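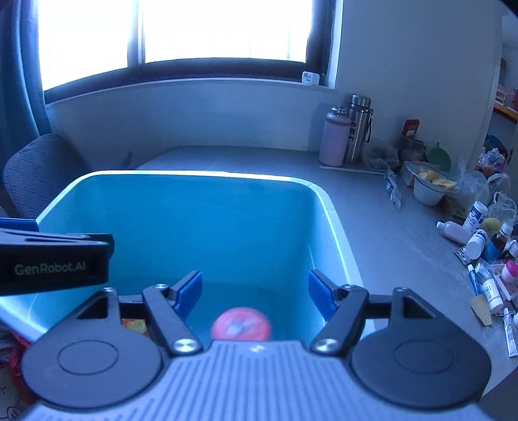
## Hand-held gripper: one finger closes late after pad change

Asked 03/07/2023 · tags: gripper, linkage, finger-pads, calibration

I look after one hand-held two-finger gripper with blue pads on black linkage arms. Four round-head screws are visible on the linkage. We use it for picking small household items out of a plastic bin.

After I swapped both pads, the left finger reaches the center line later than the right. The pads still meet, but the contact point is off to one side, and light round objects roll before they are held. The width reading at full close used to return to zero. Now it stops at 16 counts. Full open reads 528, same as before.

Done so far:

- swapped the pads left to right (no change)
- wiped the finger housings and linkage with a dry cloth
- restarted the logger and zeroed again with the fingers closed

Is this a pad problem or a linkage problem? I don't want to open the body if I can avoid it.

### Answer 1 (accepted)

Linkage. If the pads were at fault, the offset would have moved when you swapped them.

Check the screws on the late side first. To change a pad you normally hold the arm, and it is easy to turn a pivot screw a little while doing that. One overtightened pivot drags and that finger lags.

1. Power off and disconnect the cable.
2. Hold the body in a soft-jaw vise or have a second person hold it. Do not clamp the finger housings.
3. Open and close the fingers by hand and feel each side. Note which joint is stiff.
4. Back that screw off an eighth of a turn. Cycle the fingers ten times.
5. Repeat until both sides feel the same. There should be no side play at the pad tip.
6. Put a small amount of medium threadlocker on the screw, threads only. Keep it out of the joint.
7. Leave it overnight, then zero with the pads just touching. Don't squeeze.

Step 7 matters for your 16 counts. Soft pads compress, so a zero taken with a hard squeeze gives a positive reading as soon as you let go. I use a strip of printer paper between the pads and stop when it just drags.

**Comment (asker):** Lower left pivot was stiff. Backed it off a quarter turn in total. Closed reading is now 0 to 2 and the contact point is centered. Will recheck after the next 312 cycles.

### Answer 2

Could also be the pads. The Garnton replacements we bought in November were thicker at the base on one of the two. Measure them with calipers.

### Answer 3

had the same thing, put silicone spray on everything and it went away for a week. then it came back

**Comment:** Spray gets on the pads and you lose grip. If it needs oil, use one drop at the pivot on the end of a pin.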